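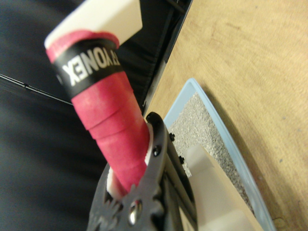 Grips are the part of a racket that wears out first and gets looked at last, and with the Buramby club night filling up again this seemed the right time to give them a few paragraphs. A racket can keep its strings for months and its frame for years, but the tape around the handle takes everything we throw at it: sweat, chalk, hand cream, the floor of the car, the bottom of the bag. Take the pink-red one with the YONEX band at the top of it. You can see each turn of the overgrip lapping over the last, and the surface has gone a little fuzzy, with lighter patches in the pink. There is plenty of racket in this club that looks just like it! Mine did until last month, and I play with it so often that I had stopped seeing it.

So this month's equipment corner is all about overgrips. When to change them, how to put one on without ending up with a lump under your little finger, and what we have in the club box at the moment (a lot, as you'll read further down).

First, a word on what we're talking about, for the newer players. Your racket came from the shop with a base grip, the thicker cushioned layer that sits right on the handle. An overgrip is the thin tape that goes on over it. Some people play on the base grip alone, some strip the base grip off and put two overgrips on the bare wood, and some (you know who you are) keep adding overgrips on top of overgrips until the handle is the size of a rolling pin. All of those are allowed. The last one does make it hard to change from forehand to backhand at the net, though, and if you have been struggling with your backhand this season, peel off a layer or two before you blame your footwork.

How do you know when it's time? For me it's the squeeze. If you catch yourself holding the racket tighter than you used to just to stop it turning in your hand, the tape is done. A fresh grip lets you hold the handle loosely between shots and close your fingers only at the moment you hit, and that's where so much of the snap in a smash or a clear comes from. I had forgotten how good that feels. I changed mine before a Thursday-length session, three full hours, and my forearm felt fine on the drive home for the first time in ages.

Fuzz is the other sign. Tacky tapes go smooth and shiny as they wear, and the softer, drier kinds go fluffy. Color tells you something too, especially on the brighter tapes, where the places your fingers land start to fade or darken. White tape tells you all of this within one evening, and that's either a good reason to buy white or a very good reason not to.

Now for the wrapping. I've shown this at the side of the court plenty of times, but it's easier to follow at home at the table with good light and nobody waiting for you to make up a four.

Take the old overgrip off first. Start from the finishing tape at the top, peel that away, and unwind. If the overgrip has a little rubber collar over it, roll the collar up the shaft and leave it there. Go slowly for the last few turns, as the old tape sometimes sticks to the base grip and can lift it. Wipe the base grip down with a dry cloth and leave it for a bit if it feels damp.

Next, find the tapered end of the new tape. One end is cut at a long angle and the other is square, and the angled end is where you begin, down at the butt of the handle. There is usually a small bit of adhesive on it under a paper strip. Pull the thin plastic film off the tape as well. Every season somebody wraps a whole racket with the film still on and wonders why it squeaks (it was me, two seasons ago, and I played a full game before I noticed).

Right-handed players generally turn the racket so the tape winds in the direction their hand closes, and left-handers go the other way. It matters more than you would think, as a tape wound the wrong way has edges that your palm pushes up and open every time you grip. If you're a lefty and your overgrips always seem to peel, try this before you try another brand.

Do one full turn around the butt so that the start is locked in, then begin to climb. Keep a steady light pull on the tape, enough to take the slack out, and turn the racket with your other hand instead of moving the tape around it. That one change made the biggest difference to mine. The overlap is up to you. A narrow overlap gives you a thinner, flatter handle where you can feel the bevels, and a wide one gives you more cushion and a ridge to hook your fingers against. I like a narrow one. My doubles partner likes hers so ridged it looks like a screw thread, and she wins more than I do, so please don't take my word for it.

Whatever you choose, keep it even. If you see a gap opening or a crease forming, unwind a couple of turns and go again. The tape doesn't mind being lifted once or twice while it's new.

When you get to the top of the handle, cut the end of the tape at an angle so that it finishes level, and then put the finishing band around it. Pull the band snug and press down the end with your thumb for a few seconds. The little bands that come in the packet are fine, but if yours has lost its stick, a turn of electrical tape does the same job and lasts longer. Any color will do, and a bright one makes your racket much easier to find in the pile by the bench!

That is really it. The first one took me most of an evening and looked like a bandage. By the third or fourth you'll be doing it between games.

On to the club box, and I am so pleased with this part. We put in a group order through Fusard back in the spring, and it has arrived in full. We now have 231 overgrips on the shelf in the equipment cupboard, in more colors than I knew existed. There is plenty of the tacky kind and a good stack of the dry kind for those of us with warm hands, and there are 9 rolls of the toweling grip for the handful of players who swear by it and can never find it in the shops. If you have never tried toweling, ask to hold one first. It feels very odd for a game and then wonderful after that.

Members can take one overgrip a month for nothing, and extras go at cost, with the price list taped inside the cupboard door. Please write down what you take on the sheet. Juniors can have as many as they need, within reason, and we would much rather a junior came and asked for a new one than played on with a handle that slips.

There will also be a wrapping table at the next Urkine social, in the side hall from 6:30 in the evening until the courts open up. Bring any racket you like, including the old one in the garage. We'll have scissors, finishing tape, cloths and tea. It was lovely last time - far more people sat down than we expected, and several of them who had come to get one racket done stayed on and did three. If you already know how to wrap, come and sit next to someone who doesn't.

A few odds and ends while I have the space. Please don't leave a damp racket zipped up in its bag overnight. Hang it by the strings on a hook or stand it somewhere airy and the grip will last you a good deal longer. Keep hand cream for after you play. If your base grip has gone hard or is splitting, an overgrip will hide it for a while but you will feel the edges, and a replacement base grip is a quick job that we can help with at the table too. Used tape goes in the general trash, please, and not in the box with the worn-out shuttles, which gets collected separately.

And for anyone going to the Vasconcelos weekend in June, put two spare overgrips in your bag now, along with a roll of finishing tape. We have 40 players signed up from our side of the river, the hall gets very warm by the afternoon, and last year the stall there had sold out of everything except lime green by lunch. I played my last match of that day with a lime green handle and have rather liked the color ever since.

Next month's corner will be on string tension, so if there's anything you have been wondering about, drop a note in the box by the cupboard or catch me on court two.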